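Preguntas frecuentes sobre la zona de almacenaje y consumo de alimentos

¿Quién puede utilizar la encimera común?
Todos los residentes del edificio Pacheco con la cuota de enero abonada. El uso es gratuito y no requiere reserva.

¿Qué productos pueden dejarse sobre ella?
Se admiten especias en tarro cerrado, conservas sin abrir y alimentos secos en su envase original. Los productos refrigerados deben guardarse en la nevera de la planta.

¿Es obligatorio conservar la etiqueta?
Sí. Los envases sin etiqueta legible se retirarán en la revisión semanal. Se aceptan etiquetas en cualquier idioma.

¿Puedo dejar una lata abierta?
No. Una vez levantada la anilla, el contenido debe consumirse o pasarse a un recipiente con tapa.

¿Se permiten objetos decorativos?
Se permite un soporte o adorno por residente, con una base de 17 cm como máximo. La administración no responde de su deterioro.

¿Cómo se limpia la superficie?
Con paño húmedo y jabón neutro. No deben emplearse vinagre, lejía ni estropajos metálicos.

¿Cuánto tiempo se guardan los artículos retirados?
Ocho días, en el despacho 104. Transcurrido ese plazo, no podrán reclamarse.

¿Dónde se comunica una incidencia?
En el mismo despacho, por escrito e indicando el número de habitación.

Última actualización: 2018-03-10

Artículos relacionados
Normas de uso de la cocina Stastden
Horarios de la lavandería Nastmont
Recogida de residuos en el edificio Stoleo
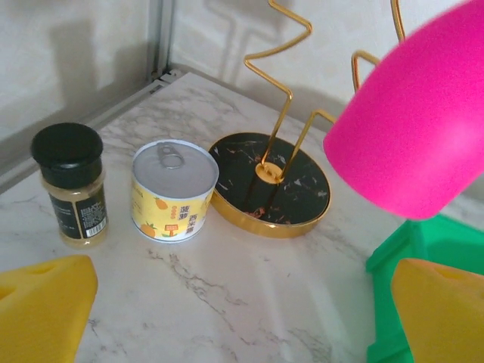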